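Limton drops foam trays from school lunches

LIMTON, 12/21/22 — Foam lunch trays are out at all 11 public schools in Limton after the winter break. The school board voted 9 to 0 Tuesday night. Short meeting, small crowd.

The switch covers 3826 students. Replacement trays come from Skirnero, a packaging supplier in Clovosia, on a one-year deal with an option to renew. Price per tray not released yet; the district says the contract will be posted online next week.
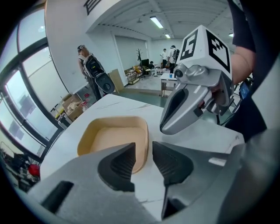 Cecilia Laryea, who runs food service for the district, told the board foam pickup was costing more every year and the hauler wanted out by August anyway. "We were going to have to do this. Better now than in a scramble," she said.

Not everyone is sold. A petition with 206 signatures asked the board to bring back washable trays and dish rooms instead. Parent Katalin Farkas spoke for the group — said single-use is single-use, whatever its made of. Board members said four of the schools no longer have working dishwashers and there's no money to put them back.
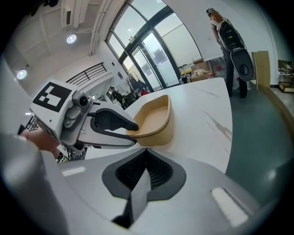
Amissah Elementary goes first, Jan. 9. Kitchen staff there asked for something kids can carry without spilling soup, and rim height came up more than once Tuesday. A shallow tan tray with rounded corners and a thick raised lip is the general idea. Divided trays were disscussed too, no decision. The other schools follow by the end of the month.

Next board meeting is in January, 7 p.m., high school library.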